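Search this site Search Jobs Housing Notices Go

Print this page | E-mail this to a friend

Part-time household hand, Lastbridge House (one position, possibly two if we like you both)

Lastbridge is a shared house that has slowly turned into a small guest house. It has 107 cupboards and drawers, a figure we know because the last insurance form asked, and we had a slow January. Most of them contain what their labels say. The rest contain string.

We are looking for somebody to come in on weekday mornings and help us put the kitchen, the utility corner and the ground floor back into an order that a stranger could follow. Guests do the cooking here for themselves, and guests are very good at washing a colander and very bad at guessing where a colander lives. At present the colander lives wherever the last person was standing.

What the work is

You would start at 8:30 with the kitchen. Counters cleared and wiped, dishes put away, the dishwasher emptied and refilled, the fridge checked for things that have changed color. After that you do the floor, which is stone downstairs and shows every crumb and every footprint with great loyalty. Then you take one cupboard or one stretch of counter and sort it properly. One a day is plenty. People who try to do five leave us with five heaps, and we have met those people, and in two cases we are those people.

Afternoons are yours. Two days a month we ask for a longer shift, until 3:00, when Karnotska comes in. Karnotska is our linen and dry goods supplier, and a delivery means sheets, paper towels, flour, rice and lightbulbs all arriving in the same kind of box. Unpacking takes two people and a marker pen.

The room you will mostly be in

The kitchen is white cabinets, pale counters and a gray marble floor that was polished by a previous owner with more money than sense. It looks very grand until you drop a mug on it. Dress is up to you. Shorts and a T-shirt are fine all summer, and we only insist on closed shoes, for reasons connected with the mug.

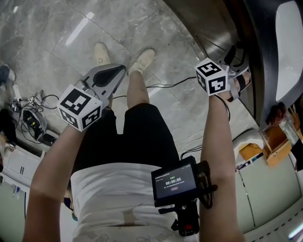
Cables are their own department. We have a good many, black and white, and they have a habit of getting into knots when left alone. Part of the job is persuading them to run along the walls and keeping them out of the way of feet. You do not need to know what each one is for. If a cable goes to something with a light on, leave it plugged in and ask. If it goes to nothing at both ends, it goes in the crate marked Gilmartin, which is named after the family who sold us the house and left us the first crate of them.

Small containers are the other long-running problem. Lids and bottoms part company here at a rate we cannot explain. We would like every box, tub and jar that stays on the counter to have a reason for being there, and the rest to go behind a door. You will be given a free hand with this. You will also be given a roll of labels, and the only rule is that the label says what is inside today. We have a tin marked Raisins that has held screws for longer than some of us have lived here.

Who would suit us

You can lift a full laundry basket and get down on the floor and up again without needing a ceremony. You put things back in the same place twice running. You can be in a room with guests eating breakfast and get on with your work, and you can say good morning to them without getting pulled into their vacation plans for an hour.

Experience in a hotel, a school kitchen, a day care or a large and untidy family all count equally. We don't ask for certificates. A food handling card is handy, and if you don't have one we pay for the course, which is online and can be done at our table with our coffee.

You do not need to be a naturally neat person. The best helper we ever had lived in an apartment she described as a landslide.

What you get

Up to 20 hours a week, paid every second week at the hourly rate we quote when we call you, so you can say no before spending bus fare on us. After three months there is a bonus of $242. It was going to be $250, but we had already bought the label maker. Lunch is included on the long days. You may use the washer and dryer for your own things, provided they don't go up to the guest rooms by mistake. It has happened, and the sweater came back from Ohio.

Staying late is not a way to impress us. At the end of your shift, put down what you are holding and go home. If a cupboard is half done, stick a note on the door so the next person doesn't helpfully finish it in some other system.

Getting here

The house is on the Skutgate side of the river, a ten-minute walk from the bus stop, slightly uphill. There is a bike rack at the back and room for one car if the car is modest. The front step is steep and the kitchen has no step at all, so come around the side if that's easier.

How to apply

Send us an e-mail with your name, the mornings you can work and a phone number. Skip the cover letter. Instead, tell us in a few lines how you would sort a drawer holding batteries, birthday candles, one chopstick, takeout menus and a key that fits nothing. There is no correct answer, although one applicant suggested gluing it shut and we did think about it for a while.

We will call everyone who writes, usually before noon. If it sounds promising we'll ask you over for a paid trial morning, with a real drawer. Please don't drop in without calling first, as whoever opens the door will probably be a guest, and they will try to check you in.

E-mail Lastbridge House about this job

Print this page | E-mail this to a friend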